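氯己定皮肤消毒液稀释与留样记录的一点整理

2018年10月4日

上个月换了批次,重新核对了一遍局部消毒剂的配制流程,顺手把笔记整理出来。内容只涉及外用的氯己定(洗必泰)葡萄糖酸盐溶液,不涉及碘伏,也不涉及口腔用的含漱液。后者浓度和辅料都不同,放在一起写容易混。

先说浓度的写法。市售原液多数标示为20%(w/v),即每100毫升含葡萄糖酸氯己定20克。皮肤准备常用2%,稀释倍数是十倍,500毫升成品需要原液50毫升。这个算术很简单,但我在Saludo那边的交接本上见过两种写法混用:一种写“2%”,一种写“1:10”。后者在没有注明起始浓度时是没有意义的。1:10究竟是一份加十份,还是一份配成十份,不同的人理解不同,前者得到的是1.82%。差别不大,可记录上应当能复核。我现在只写最终百分浓度、原液体积和定容体积,三个数写在同一行。

溶剂的问题比浓度麻烦。氯己定是阳离子双胍类,遇到阴离子会析出。自来水里的氯离子、硫酸根和碳酸根足以让溶液发浑,静置后瓶底有白色沉淀。所以一律用纯化水。用生理盐水稀释也不行,氯化钠提供的氯离子会生成溶解度较低的盐酸盐。Waqas Sethi去年3月问过我,为什么他配的0.5%用生理盐水看上去是清的。看上去清和含量合格是两回事,刚配好的时候往往还没有析出,过一夜再看就不一样了。他后来把两瓶并排放了一夜,结果寄给了我,我没有再追问。

含醇制剂另算。2%氯己定配70%异丙醇,醇的作用快,氯己定的作用持久,两者互补。配制时应先用适量纯化水把原液稀释开,再在搅拌下加醇,最后定容。顺序反过来,局部醇浓度过高时辅料可能析出,要搅很久才散。另外,醇和水混合后体积会收缩并且放热,必须放回室温再补到刻度,否则最后体积偏小。我第一次做的时候没等,读数差了4毫升。

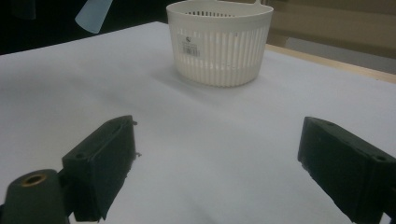 容器方面,低浓度溶液会在某些表面上吸附损失。玻璃和聚丙烯问题不大,软木塞绝对不能用,会使氯己定失活,老的药典附注里就提到过。棉球长时间浸泡也有同样的问题:纤维素带负电,会把药物吸走,剩下的液体浓度低于标示值。因此预浸棉球的罐子不应反复添液,用完清空,清洗灭菌后再装。Regula Mösli对这一条有不同意见,她认为只要每次添加的是2%的新液,损耗可以忽略。我没有找到能支持这个说法的数据,另外添液还有污染的问题,所以在Anel的流程里仍保留清空的要求。

污染值得单独写一段。氯己定对革兰阳性菌效果好,对部分革兰阴性菌较弱,伯克霍尔德菌和一些假单胞菌能在稀释液里存活,文献里有过因水源或容器污染引起的聚集性感染。消毒液本身可以成为传染源,这一点新来的人常常不信。对应的措施是水性稀释液现配现用,或者分装后灭菌。115℃,30分钟,低浓度水溶液一般可以耐受;高温或碱性条件下会产生微量对氯苯胺,所以pH要控制在5.5到7.0之间。灭菌后要复测pH,我们这里漂移通常不超过0.2。

有效期我按配制方式区分。未灭菌的水性稀释液不超过24小时,到时间就倒掉,不看剩余量。分装灭菌的,未开封按稳定性数据定,开封后同样按24小时。含醇的可以长一些,不过醇会挥发,瓶盖密封不好时浓度下降比氯己定降解快得多。瓶身上写配制日期和失效时间,失效时间精确到小时,只写日期是不够的。

再记几条使用上的事项。与普通肥皂和含阴离子表面活性剂的洗剂不相容,洗手后没有冲净再涂,效果会下降。衣物沾上后不能用次氯酸钠漂白,会留下褐色斑,洗不掉。不得接触中耳、脑膜和角膜,高浓度溅入眼内可造成严重损伤,应立即用大量清水冲洗并送诊。早产儿皮肤屏障不完整,含醇制剂有化学灼伤的报告,是否使用由临床决定,不在配制人员的判断范围内。含醇制剂用于电刀手术前必须完全干燥,毛发处干得慢,铺巾下面不能有积液。

过敏史也要问。速发型过敏反应不常见,但确实存在,而且容易漏诊,因为氯己定会出现在导管涂层、润滑凝胶和擦拭巾里,病历上未必写。Mirkholm的表格把“消毒剂过敏”单列一栏,我觉得合理,Pleltbridge还是并在“药物过敏”里,填表的人多半想不到消毒剂。

留样方面,每批留2瓶,避光室温保存,标签与发出的成品一致。外观检查放在配制后即刻和次日各做一次,对着黑色背景看有无浑浊和纤维。含量测定送出去做,用高效液相,报告回来附在批记录后面。滴定法也能做,只是原液里的杂质会影响终点,我用它只当粗查。

关于耐药性,qac基因和慢性低浓度暴露的资料我还在看,暂时没有可写的。复方季铵盐的部分下次另开一篇,配伍表已经画了一半,里面关于羧甲纤维素凝胶的那一行还要重新核对。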